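Choosing a Grip: A Conversation With Verna Ostrowski

March 2025

The Letedia Institute has spent the winter comparing hand-held grippers for its fruit handling study. Verna Ostrowski, who leads the comparison, spoke with Fitzgerald Lyons of the institute's communications office about the method and the early findings.

The study began with a practical question from the packing firm Ferkel, which wished to know whether a single set of jaws could serve both citrus and smaller, firmer goods. "They had been changing fingers between product lines," Ms. Ostrowski said. "Each change stopped the line, and they asked us whether that was necessary."

Her group tested 7 pad designs in all. Every design was used by the same operators, on the same tables, with fruit bought locally. The group recorded 3704 grasps, of which 172 were set aside when the item was dropped before it reached the container.

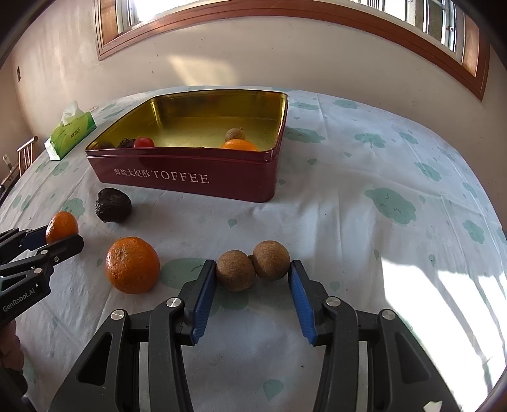
Reading time: 3 minutes

The ridged blue pads have received the most attention. According to Ms. Ostrowski, they perform well on an orange, where the dimpled peel gives the ridges something to hold. Round fruits with rough, dry skins are a harder case. "When two of them lie side by side, the operator has to decide whether to part them first or close on one from above," she said. "We left that choice to the operator and wrote it down."

Asked why the group uses a tin as a target, she replied that an open box with firm walls shows how much room the jaws need. A wide linkage may hold a fruit securely and still strike the rim on the way in. "A flat tray would have told us less," she said.

Cameras were compared separately. The wide lens now in use bends straight edges toward the corners, but it keeps both fingers in view. A narrower lens from Hsueh gave a cleaner picture and lost sight of the fingertips at full opening - a fault the group considered serious.

Ms. Ostrowski was careful about the limits of the work. Sunlight from a window changes the look of a tabletop over a morning, and the group has not yet separated that effect from differences between the lenses. A further 174 grasps under fixed lighting are planned at the Widusden site.

The full report is due in July. Ferkel will receive the pad results first, and the camera results will follow once the lighting tests have been reviewed.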